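Play kitchen: where do the small things go?

Forum > Playroom and Storage

okapi_lane
Posted Thursday, July 30, 2020

We have a Tavari play kitchen, the one with the counter and the separate sink unit. The kitchen itself is fine. The trouble is the little stuff that collects on it. Rings, animals, bits from other sets. Every night I sweep it all into one bin and every morning the bin gets dumped on the floor. Do you sort yours or give up?

mudroom61
Posts: 1752

One bin. I tried sorting for most of January and it was a waste of my evenings. Kids that age don't care if a turtle is in with the spoons.

grurmont_fan
Posts: 161

Disagree with the one bin idea. Mine dump the bin because they can't see what's in it. We went to shallow open bins from Grurmont and the dumping mostly stopped. Don't buy the ones with lids.

mudroom61

Lids are the only thing keeping the dog out of ours.

okapi_lane

No dog here, so open bins would work. How many do you use? I don't have much floor.

grurmont_fan

Two, next to the sink. One for food and one for everything else. If it doesn't fit, it goes to the closet until somebody asks for it.

pell_and_co
Posts: nearly 3000, I should get out more

I'd use the kitchen's own storage before buying anything. Ours is a Zellholm and the drawer was empty for a year because I forgot it was there.
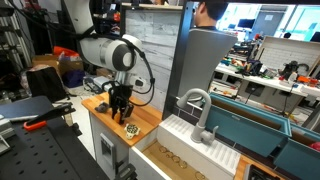

Drawers work best when each one holds a single kind of thing. Once there are three kinds in there it turns into a junk drawer like the one in my real kitchen. The gold rings get the tan drawer at the sink and have it to themselves, and you can see the bottom of it between them, so a kid can grab one without digging. Bigger things go in the teal bins to the right. The turtle stays out on the wood counter and I leave it there.

okapi_lane

Rings in the drawer is a good idea. Does the drawer get left open all the time?

pell_and_co

All day. I close it when I vacuum.

mudroom61

So you still have a turtle on the counter. That's my point. You can have a place for everything and there's still going to be stuff out.

grurmont_fan

One turtle is not the same as a whole bin on the floor.

okapi_lane

I'll try the drawer first and hold off on the bins. If I do need them, has anyone bought from Fiadzo? They're cheaper but the shipping is high.

mudroom61

Bought one. It's fine. Took two weeks to get here.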